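Forum > Haus und Küche > Öl, Wachs oder gar nichts?

fugenfritz schrieb um 19:40:
Meine neue Arbeitsplatte (Nordin, Eiche, 2000 Euro mit Einbau, mir wird heute noch schlecht) hat nach 7 Wochen einen grauen Rand am Spülbecken. Der Händler sagt: ölen. Mein Schwager sagt: lackieren. Meine Frau sagt nichts mehr.

Walnussöl_nie_wieder schrieb:
Ölen. Dünn. Nach einer halben Stunde abnehmen, was noch steht. Und kein Speiseöl, siehe Benutzername.

kantenkind schrieb:
Widerspruch. Mit Öl hast du ein Haustier, das alle paar Monate gefüttert werden will. Hartwachs von Dovent drauf, zweimal, fertig. Hält bei mir seit 21 Monaten.

Walnussöl_nie_wieder schrieb:
Und wenn das Wachs am Becken durch ist, schleifst du die ganze Platte. Viel Vergnügen.

kantenkind schrieb:
Man kann auch einfach abwischen, wenn es tropft. Soll es geben.

spanplatte_07 schrieb:
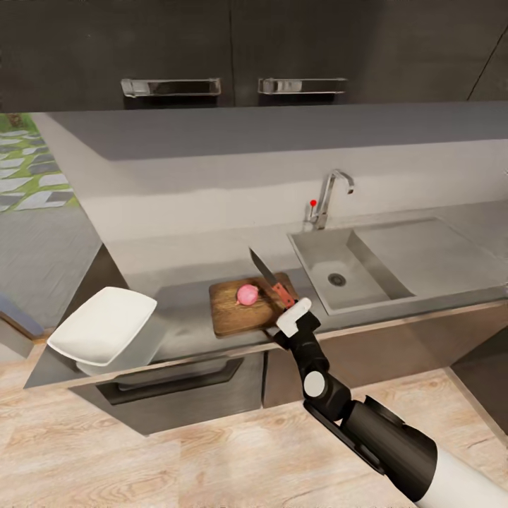
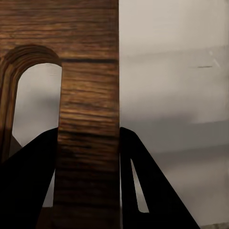
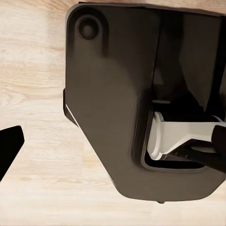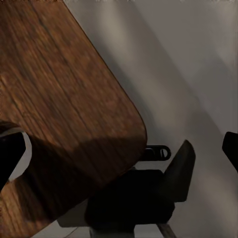 Bevor ihr euch weiter haut: Der graue Rand muss sowieso erst runter, vorher ist jedes Mittel rausgeworfenes Geld. Körnung 120, dann 180, immer mit der Faser, zum Schluss nebelfeucht abwischen und nochmal drüber. Beim Ton würde ich vorher am Reststück probieren, denn Öl feuert an. Wer es so rotbraun mag wie das große Brett auf dem letzten Bild, mit den dunklen Streifen in der Maserung, der greift zu getöntem Öl. Wer es hell will, nimmt eins mit Weißpigment.

fugenfritz schrieb:
Reststück hat der Monteur mitgenommen. Geht auch die Unterseite?

spanplatte_07 schrieb:
Geht. Kniekissen nicht vergessen.

kantenkind schrieb:
Ich sage weiterhin Wachs.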